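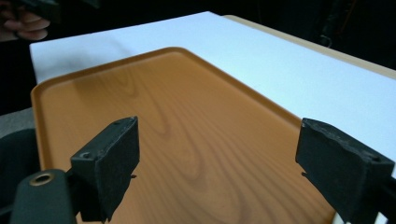

How hard should the fingers close on a thin rim? Just enough that the thing doesn't slide. Start low, go up one step at a time.

Session 4, Bremora workshop, home gripper build. Notes for them that missed it.

Pads first. Rough faces grip better than shiny ones, so dont sand them flat. Check screws in both fingers before you start, they work loose. Spare ones in the Gesden tin.

Trays: come in open, fingers wide, square to the rim. Close slow. Lift one end a bit, put down, repeat. 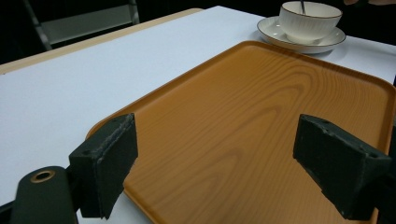
Keep crockery well back on the first few goes. If the pads slip, stop and re-centre, don't just squeeze harder. Write down every try, the bad ones aswell. Logs due 5th April.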